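Remote Operators Wanted, June Start - Hundach Home Tasks Group
Part-time, paid by the session, 9 places
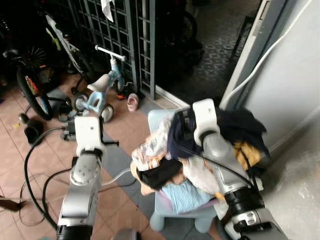

We are looking for people who can drive a pair of arms by hand through ordinary household chores and do it the same careful way on the hundredth try. You may have read that robots are about to take over the laundry. We have 282 recorded attempts at picking up clothes from last season and we don't believe it either. Around 100 of those were good enough to train on. The rest had rushed grasps, dropped sleeves, or an operator who got bored and started improvising.

So we'd like to hear from doubters. Gaming experience is fine but has predicted very little so far. Patience has done better - so has a habit of writing down what went wrong.

What you'd do: two-hour sessions at the controls, mornings from 9:00, with a short written note after each run. Failed runs get logged too. Please don't apply if you tend to tidy up your results.

What you need: steady hands, normal or corrected vision, plain written English. Training takes 17 hours and is paid at the full rate. No degree asked for.

What we can't promise: a permanent job, or that any of this will work in your home within a few years.

Write to Phúc Từ at the Hundach office with a paragraph about a dull task you do well. No cover letters. Yasuo Kikuchi runs the tryouts and will reply either way.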